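El pasillo, por fin

Llevamos desde mayo con la reforma del piso de Marín y hasta ahora no había escrito nada del pasillo. Es estrecho, no tiene ventana y durante meses solo sirvió para apilar cajas. Mi tía Itziar Pastor, que vivió aquí antes que nosotros, lo tenía empapelado de verde. Debajo del papel había otro papel, y debajo una capa de yeso que se caía con la mano.

Pedimos dos presupuestos. El primero incluía tirar un tabique y lo descartamos enseguida. El segundo, el de Casimiro Bermúdez, era de 637 euros por picar, sanear y pintar, con la retirada de escombros incluida. Tardó cuatro días. Al final pagamos 40 euros más por un saco de mortero y un rodapié que apareció roto.

La duda era qué hacer con las paredes. Itziar insistía en pintarlas de blanco. A mí el ladrillo visto en tonos beige, con la junta gris oscura, me gusta para un pasillo con puertas oscuras, aunque reconozco que coge polvo y que colgar un cuadro da más trabajo.

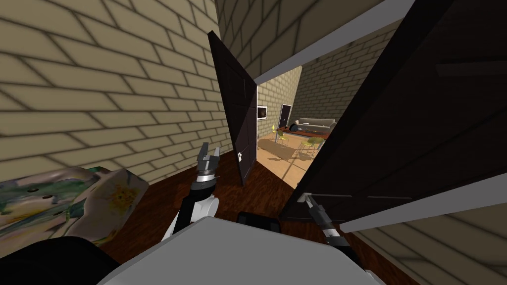

Luz y suelo

Con la luz nos equivocamos la primera vez. Pusimos un solo plafón en el centro y los dos extremos quedaban en penumbra. Ahora hay tres puntos pequeños, de luz cálida, con un interruptor en cada punta. El electricista vino un sábado y acabó antes de comer.

El suelo es el original. Lo fregué con jabón neutro, dejé que secara dos días y le di una mano de cera. Casi 200 euros nos pedían por pulirlo y de momento puede esperar.

Queda pendiente el armario de la entrada. He tomado medidas tres veces y las tres me han salido distintas, así que volveré a medir antes de encargar las baldas.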